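Harkberg Greifer-Kit mit Handkamera: lohnt sich das?

gundel_k
Suche für meinen Tischarm einen Zweifingergreifer mit Kamera am Handgelenk. Der Harkberg-Bausatz kostet im Shop von Stonden 894 Euro, Netzteil extra. Hat den jemand länger im Einsatz? Mir geht es um leichte, flache Teile.

Frästisch
Habe ihn seit September. Aufbau an einem Abend, Anleitung nur auf Englisch, Schrauben sind vollzählig. Die Finger sind gelb und ziemlich dick. Für Würfel und Dosen gut, für dünne Sachen muss man den Anfahrwinkel von Hand einstellen. Die Software von Mao läuft bei mir stabil, nach dem Update auf Version 9 allerdings erst nach Neuinstallation.

tobi60
Finde den Preis zu hoch. Der Gundport-Greifer liegt deutlich darunter und hat schmalere Finger.

Frästisch
Dafür hat Gundport keine Kamera dabei. Rechne Halter, Kabel und Kalibrierung dazu, dann bist du auch bei 1000.

tobi60
Kamera hatte ich noch in der Schublade. Kalibriert war das in einer Stunde.

gundel_k
Kann man mit der Kamera denn überhaupt etwas anfangen, wenn die Finger so dick sind? Nicht dass die das halbe Bild verdecken.

Frästisch
Bei mir sitzen sie offen in den unteren Ecken, dazwischen bleibt genug frei. Ich übe gerade in einer kleinen Puppenstube, mit einer rosa Platte mit Hochzeitspaar drauf. Im Gegenlicht überstrahlt die Kamera, da hilft nur die Lampe umstellen.

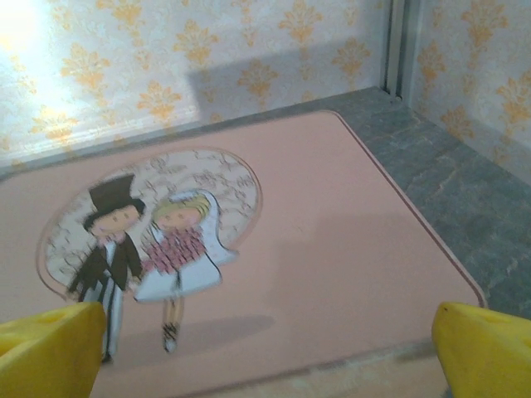
tobi60 bleibt dabei, dass so breite Finger für flache Teile die falsche Wahl sind. Das schrieb er mir auch per PN, ich setze es mit seinem Einverständnis hier rein. Ich sehe es anders, mit passendem Winkel geht es. Die Spitzen kann man bei Stonden einzeln nachbestellen.

gundel_k
Lieferzeit?

Frästisch
Beim Kit 9 Tage, bei den Spitzen länger. Netzteil gleich mitbestellen.

gundel_k
Gut, dann frage ich bei Stonden noch nach dem Rückgaberecht und melde mich wieder.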